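Section 2: Making and Using Your Glue Pot

Welcome to the part of the guide I most enjoyed writing! Hide glue is a joy once you get the hang of it, and setting up properly takes very little time. This section covers soaking, heating and brushing on, and finishes with a first practice joint. If you haven't yet unpacked the Plesteo pot and checked the thermostat, go back to Section 1 and do that first.

What you need on the bench

The Plesteo pot with its inner jar and lid
Dry glue granules, medium strength
Clean cold water
Kitchen scales
A stiff bristle brush with no metal band
Two offcuts of the same wood, planed flat
A rag and a bowl of warm water

Soaking the granules

1. Weigh out 50 grams of dry granules into the inner jar.
2. Pour in cold water until the granules are just covered, then stir with a stick.
3. Put the lid on and leave the jar somewhere cool. Medium granules usually need a couple of hours, but overnight is fine too.
4. Check the jar. The granules should have swollen into a soft, pale jelly with no gritty bits in the middle. If you can still feel grit, add a splash more water and wait a while longer.

Note: Start with a small batch. It's tempting to fill the jar (I always want to!), but fresh glue is so much nicer to work with that you'll be glad you held back.

Heating

5. Fill the outer pot with water up to the moulded line.
6. Lower the inner jar in and set the dial to the first mark.
7. Leave it for 20 minutes, then stir. Once the jelly has melted, lift the brush and watch how the glue falls. You want a thin, unbroken stream, a bit like warm runny honey. If it drops in blobs, add a teaspoon of warm water and stir again.
8. Keep the lid on between uses so a skin doesn't form.

Caution: Never let the glue boil. Boiled glue smells dreadful and loses much of its strength, and it can't be rescued. Throw the batch away and start again.

Caution: Don't run the pot with the outer part dry. Top up from a kettle as the level drops, keeping your hands well clear of the steam.

Your first rubbed joint

This is the bit that wins people over. Romain Pruvost showed it to me at the Fendstead workshop one June, and I went straight home and glued together every scrap I owned!

9. Warm both offcuts near a radiator or with a hairdryer. Cold wood chills the glue before you can move it.
10. Clamp one piece upright in the vice with its planed edge facing up.
11. Brush glue along both edges, quickly and fairly generously.
12. Set the second piece on top and slide it to and fro along its length, pressing down as you go. You'll feel it start to drag as the glue gels.

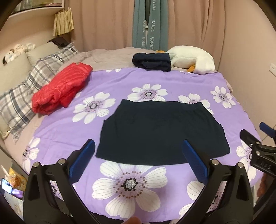
13. When the drag gets strong, bring the ends level and stop. Let go and don't touch it again until the glue has firmed up.
14. Wipe off the squeeze-out with a damp rag, or wait until it turns rubbery and lift it with a chisel.
15. Leave the joint overnight before planing or putting any strain on it.

Note: If the joint grabs before you've lined it up, brush on some hot water, ease it apart and have another go. Being able to undo your work like this is a real treat when you move on to the Dirnthorpe chair in Section 4.

Storing leftovers

Let the jar cool, put the lid on and keep it in the fridge for up to a week. Warm it again as in steps 5 to 8. If you see mould or catch a sour smell, bin it. Radka Dumitrescu freezes hers in an ice cube tray and melts one cube at a time, and I've copied her ever since.

Wash the brush in hot water straight away and hang it bristles down to dry.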